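Virkwood: The Complete Omnibus (2-Volume Slipcase)

Oltora Books
Story by Octavio Chambi, art and lettering by Kálmán Lengyel
Hardcover, full color
In stock

If you have ever stood in a shop with a gap in your run of Virkwood and a slightly desperate look on your face, you already know why we're so happy to have this one on the shelf at last. The whole series is in here, all 40 issues in the order they came out, plus the summer special that a lot of readers missed the first time around (it sits between the second and third story arcs, where it belongs).

For anyone new to it, Virkwood is the story of Olmedo, a retired star pilot who comes home to the mining moon of Balotdale and finds that her old flight crew has been turned into a legend while she was away. There are songs about them. There is a statue, and it has the wrong nose. Then the ships that everybody thought were gone for good start showing up over the mines, and the people who grew up on those songs come knocking at her door. It's a space adventure with plenty of dogfights, but the part that readers write to us about is the kitchen-table talk, which Chambi writes as well as anyone we carry.

Lengyel drew every page himself, and you can watch his style loosen up as the series goes along. The early chapters are tidy and full of little machine parts. By the time we get to the long winter on the moon he's working in big shapes and heavy shadow, and the color goes down to almost nothing. The larger trim size does those pages a lot of good. We had the old paperbacks open next to it on the counter and kept calling each other over to look. 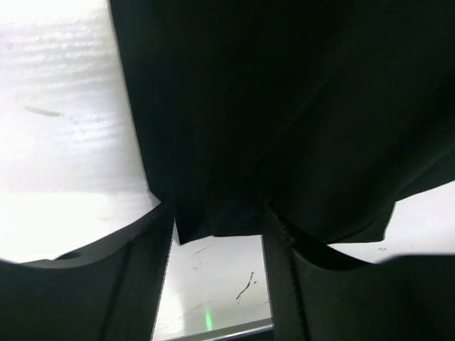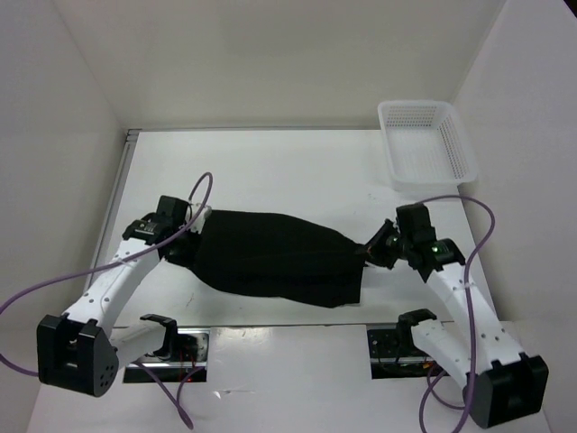 Black fabric, two views.

What you get

Two sewn hardcovers in a printed slipcase, 1392 pages in all. The paper is uncoated and a bit creamy, so you won't be tilting the book around under a lamp to get rid of glare. Both volumes have a ribbon marker, and the sewn binding lets them open flat once you've worked your way past the first chapter or so.

The second volume closes with 91 pages of extras: Chambi's original pitch, the full script for the first issue, Lengyel's ship designs, every cover without its logo, and the letters pages, which we love and which were left out of the paperbacks. One note for collectors, the short crossover story that ran in another publisher's anthology is not included.

Good to know before you order

It's a heavy set, and we pack it in a double box with corner guards. If your mail carrier tends to leave things out in the rain, choose store pickup at checkout and we'll hold it behind the counter until the end of September.

Slipcases can pick up small scuffs on the way from the printer. We check each one before it goes out, but if you're after a flawless copy for display, please leave us a message with your order and we'll go through the pile for you.

We'd say it's fine for teens and up. There's some battle violence, a funeral chapter that's pretty sad, and a little swearing in languages that don't exist.

Volumes are not sold separately. Unopened sets can be returned with your receipt.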